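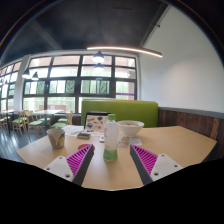

4. Clearing and wiping the Hurnora café table

The Hurnora top has a light wood surface sealed with two coats of matte oil. It should be cleared completely before every wipe-down, at closing time and at least once during the day. Small items get missed most often. On a table with a plastic drink bottle, a paper cup, a bowl and some loose papers on it, the slips of paper lying flat on the wood are easy to wipe over, and wet receipt ink can mark the oil.

1. Pick up all papers and receipts first. Set aside anything a customer may come back for.

2. Move tablets, phones and booklets to a dry shelf.

3. Close the caps on any bottles before lifting them. Carry bowls and cups level with both hands if they still have food or drink in them.

4. Brush crumbs toward the front edge and into a tray. The outline of the top is angled, so follow the edge with the brush.

5. Mix one capful of Zerkley wood soap (part 2562) into a bucket of lukewarm water. Wring the cloth until it stops dripping.

6. Wipe with the grain, from the back of the table to the front. Dry at once with a second cloth.

CAUTION: Do not use bleach, scouring pads or glass cleaner on the top.

NOTE: Cold bottles leave rings. If a ring is still visible after drying, rub it lightly with 300 grit paper along the grain and apply a thin coat of oil. Leave the table out of service overnight.

7. Check the underside bolts once a month. Tighten by hand only.

For re-oiling, see Section 5.

Comments (3)

Siham Ghanem
We have these at the Tuhiwai shop. Step 5 works fine but change the water after every few tables or it leaves a film.

fillala_fan
Is the oil the same one used on the Fillala benches? I have a full can left from August.

marto42
300 grit was too rough on ours, left a dull patch. Try a finer one first.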